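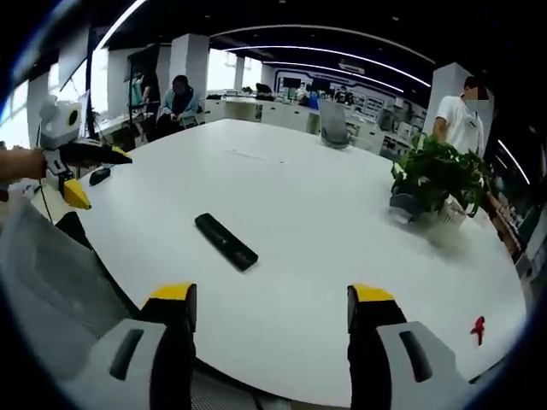 The Grevuvside meeting table is made by Plondetti for rooms where people sit together for long hours. It has an oval top in glossy white, so a small dark thing such as a remote control is easy to find on it.

Order code 1359. Price 578 euros, delivery in 18 working days.

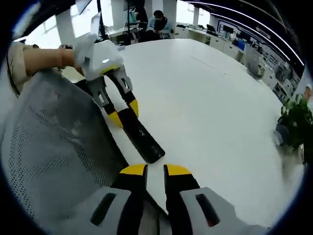

Chairs are sold separately – please ask Aušra Sepp for the list. A chair with a curved mesh back, like the grey one at this table, goes well with the white top. We deliver again from December.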